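People planning their first two-arm cell keep sending me the same budget questions, so I've put my answers in one spot. I did the planning for our bench at Gonthorpe, and I'm still a little sore about the cable bill!

### Do I really need two arms?

Maybe not. We priced one arm first, then listed the jobs where something has to be held while something else goes in. That list got long fast (buttons, terminals, little metal bits), so we went with 2.

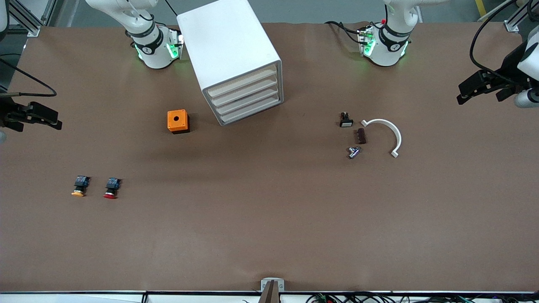 Get your quotes for the pair on one sheet, by the way. Allholm quoted us per arm and left the grippers on a separate page, and I missed it until March.

### What do people forget to budget for?

Cables, brackets, table covering and spare grippers. I now put $1000 aside for small stuff before I even look at arms. Buy storage too, nothing fancy, a small drawer unit is fine.

### How big should the table be?

Bigger than you think. Tape the outline on the floor and leave room for the arms to swing in from the sides.
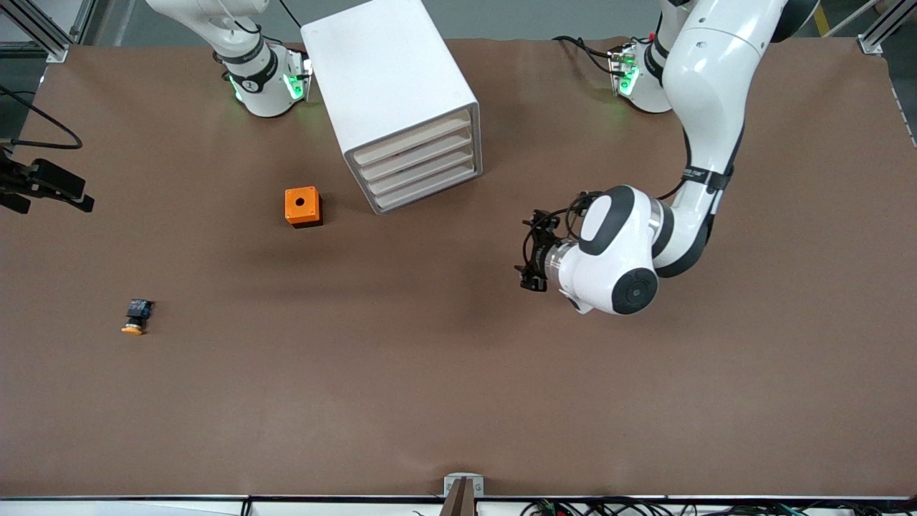
*Left arm over the mat, with the drawer cabinet and orange box between the two arms.*

### How many quotes should I get?

I'd get 3. Ours came from Allholm, Alcaraz and Presport, and the delivery terms were all over the place. Ask each one what training costs and how long the price holds.

### Can I buy in stages?

Sure, we did. Frame and table first, arms in the next budget year. Just order the frame with both mounts already on it.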